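Plover 2 is out, and I'm very pleased with it

For release: February

Hello! I'm Aigars Bite, I look after the planning software at Nalora, and I've been allowed to write our press release myself this time (the last one had the word "solutions" in it four times and I complained, so this is what I get).

Nalora has released Plover 2, the new version of our motion planner for pairs of robot arms that share one table. It's available now to everyone with a current Plover licence, and new customers can have it from the same download page.

If you've never had to make two arms work in the same small space, the trouble goes like this. Each arm is perfectly happy by itself. Put a bin between them, ask both to use it, and you get one of two things: a lot of polite waiting, or a bang. Most people choose the waiting. You draw a box around the bin in software, you say only one arm may be in the box at a time, and you go home with all your grippers in one piece and half the speed you paid for.

The first Plover did just that, and did it well enough. Plover 2 drops the box. It plans both arms together, as one long chain of joints, and keeps planning while they move. If the left arm takes longer than expected down in the bin, the right arm's path gets bent or slowed a little and it carries on. A full replan for both arms takes 45 milliseconds on our ordinary test computer, and we didn't have to buy a bigger one to get there. 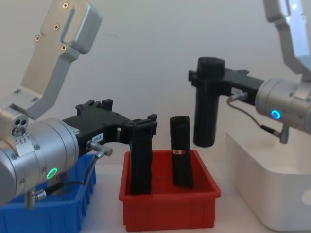
The other big change is in how Plover thinks about whatever a gripper is holding. In the old version you had to tell it the shape of each item beforehand, which was fine if you handled seven things and miserable if you handled 700. Now the planner takes a rough shape from the camera when the gripper closes, adds a margin, and treats the item as part of the arm until it's let go. The margin is yours to set. We ship it at 20 millimetres, and I'd leave it there for the first week at least, even if it looks generous. You can bring it in once you trust your cameras.

Cables count too! I'm almost more pleased about this than about the rest. A cable hanging off a wrist is a floppy, annoying thing that no planner wants to hear about, and for years ours simply didn't. Plover 2 lets you mark where a cable starts and ends and how much slack it has, and then keeps a soft zone around it. It won't tie itself in knots trying to model every wiggle. It does stop choosing those clever wrist turns that save a moment and pull a plug out.

Our first outside user was Van Beek, who sort mixed small goods and have been patient with us through the whole trial. They sent us long lists of complaints, many of them fair. The slow-motion preview came from one of those lists: you can now play a planned move at any speed before a motor turns, and drag the slider back and forth to find the closest point between the two arms. I thought it was a toy when they asked for it. I now use it every day and have had to say so in a meeting.

Some plain facts for people who are deciding whether to upgrade. Plover 2 reads project files from the first version, though the old shared-zone boxes come in switched off, and you'll want to check them before deleting anything. It talks to Ketari, our perception package, with no extra setup. If you use someone else's perception you'll need to feed us depth data and a gripper state, and the manual has a chapter on that which I've rewritten from scratch. There's a simulator in the download, so you can try a whole job without hardware.

Things it doesn't do yet: three arms, moving belts, and handing an item over from one gripper to the other in mid-air. The handover is what everybody asks me about. We have it working in the simulator – mostly – and it'll come in a later release when I'm happy to stand next to it.

Plover 2 is not a safety system either, and I do have to say this clearly. Your guards, your stops and your risk assessment stay exactly as they are.

Existing customers pay nothing for the upgrade as long as their support plan is running. For a trial licence, a demonstration, or a long technical chat about cables, get in touch with the Nalora press desk through the contact page and ask for me by name.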